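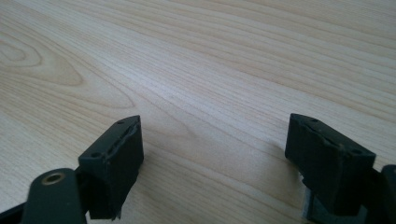 Search this site Enter keywords Go

Prilitz Neighborhood Library Friends
Minutes, general meeting, 28 September 2018

Print this page | E-mail this page

Start 7:05. Nelly Lozano chairing, Irén Sárközi taking notes (sorry for the shorthand). Minutes of last meeting read, one fix: Vallex invoice was for shelving, not carpet. Approved.

Money. Balance $2,909. Vallex still to be paid, $262. Gredivero sent the heating quote late, so not looked at tonight. Nelly to forward it to everybody before next time.

Book sale. Took in $63 on the Villca Street table, less than hoped. Rain till noon. Paperbacks went, cookbooks went, encyclopedias did not. Leftover boxes are in the back hall and blocking the door to the meter, need to be out by end of month. Motion to give what's left to the Villca Street thrift store. Seconded, passed, 2 against.

Opening hours. Long talk. Current closing time too early for people coming off the late bus. Proposal to stay open one evening till 8 starting in January. Needs a key holder, Nelly can do alternate weeks. Held over untill the county answers on insurance.

Children's corner. Want more books in the languages families speak at home. Chinese and Spanish asked for most at the desk, then Hungarian. Picture books first, chapter books later if there's money. Question of how to catalog titles none of us can read. Suggestion: original title plus a short English one on the card, parents to check.

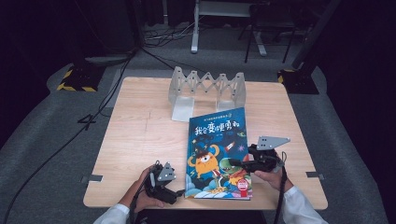
Irén said the English title should go on the spine label too, or the shelvers will put everything under Misc and it will never be found again. Agreed. She will draft a label and bring it. Spending limit left open, come back to it after the Gredivero quote.

Story hour. Same time slot, sign-up sheet at desk. Need a reader for the second half of the season. Mats to be be washed.

Parking. Complaint about cars on the grass again. Nelly to write to the church next door, nicely.

Other business. Drinking fountain drips. Lost umbrella, black, at desk. Recieved thank-you card from the school, on the board.

Closed 8:40. Next meeting date to be sent round by e-mail.

I.S.

Last updated: after corrections from N. Lozano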